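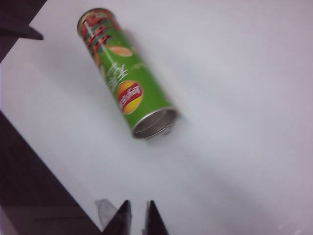 Open canister on the bench, wrist camera view

Forum > Laboratory Operations > Equipment and Procurement > Two-arm bench cells: the August submission

Stullberg Users' Forum

bianka_illes
Posted Jun 21, 2022

Colleagues,

The department is required to submit its equipment plan for the coming financial year by the end of August. I have been asked to prepare the section on bench manipulation, and I should be grateful for comments before it goes to the finance office.

The proposal as it stands is for one further two-arm cell of the same pattern as the present one, to be supplied by Stakotis. Their written quotation for the pair of replacement grippers and the two wrist camera mounts is 2,670 euros, excluding carriage. The arms themselves fall under the framework agreement and need not be discussed in this thread.

I would ask members to address three matters: whether the grippers are suitable for round packaging, whether a wrist camera is needed on both arms, and what allowance should be made for consumables.

B. Illés

d_palfi
Reply 1

Thank you for circulating this. I have no objection to the second cell. I do object to ordering the same fingers again. They are narrow and pointed, and a cylinder lying on its side offers them very little to hold. For flat cartons they are perfectly adequate. Our plan for next year is mostly tubes, tins and bottles.

Sipos offers a broad padded finger on the same fitting. The price difference is 40 euros a pair. I would request that this be written into the submission as the preferred option.

Dénes Pálfi

v.major
Reply 2

I must disagree with Dr Pálfi. The padded fingers were tried on the old cell and the pads had to be renewed far too often. The quoted difference does not include replacement pads, and the maintenance budget will carry them. The pointed fingers have required no spare parts in the period for which I hold records.

A pointed finger can also enter the mouth of an open canister and lift it by the rim, which a broad finger cannot do. That would need to be tested on our own packaging before anyone relied upon it, and I propose that the test be done before the order is placed.

On the cameras, I would keep one on each arm. The wrist view shows the opening of the canister closely, but very little of what lies beyond the edge of the table. The fixed camera supplies the remainder. If a saving must be found, I would ask that it be found elsewhere.

Vilmos Major

piroska_h
Reply 3

I attach the fixed camera view for those members who have not visited the cell. It may assist with the question of clearance.
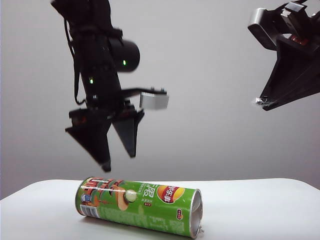 Fixed camera view. Photograph by Levente Bognár

Members will note that both arms come in from above and that each carries its own camera module. Any broader finger should therefore be checked against the camera bracket before it is approved. I have asked Sipos for a dimensioned drawing and have not yet received one.

The cable on the left-hand arm runs in a free loop. I would like the new cell to be ordered with the enclosed cable guide, at 17 euros per arm. It is a small sum, but it has to appear on the original order, as Stakotis does not supply it separately.

P. Hegyi

d_palfi
Reply 4

The point about the bracket is accepted. I do not accept the point about the rim. A foil-lined canister of the kind on the bench is light and bends readily, and repeated lifting by the rim will spoil the test pieces. We would then be buying crisps for the remainder of the year. If Mr Major's method is adopted, the consumables line should be increased accordingly.

v.major
Reply 5

I would support an increased consumables line in either case. Last year's figure was exhausted well before the year ended, and packaging was bought from petty cash.

l.bognar
Reply 6

May I suggest 600 euros for consumables, to include packaging, tape and finger pads should they be chosen. The Ostis catalogue lists empty canisters in quantity. They are plain, however, and for camera work printed labels are preferable. Ordinary retail goods with strong colours and writing are closer to what the cell will be expected to handle.

Levente Bognár

bianka_illes
Reply 7

I am obliged to all who have replied. The draft will be amended as follows.

The pointed fingers will remain in the main quotation. The Sipos fingers will be entered as an option, subject to receipt of the drawing. Wrist cameras will be retained on both arms. The cable guides will be added. Consumables will be entered at Mr Bognár's figure.

Dr Pálfi's objection will be recorded in the covering note. I should be glad if he would send me the wording himself.

d_palfi
Reply 8

I shall do so. Please also record that I asked for the trial on round packaging to include full canisters as well as empty ones.

Recent topics in Equipment and Procurement
Framework agreement: renewal terms for robot arms
Bench surfaces: matt white or grey for camera work
Storage of spare grippers
Carriage charges on Stakotis orders

Contact the moderators | Copyright Stullberg Users' Forum | Back to top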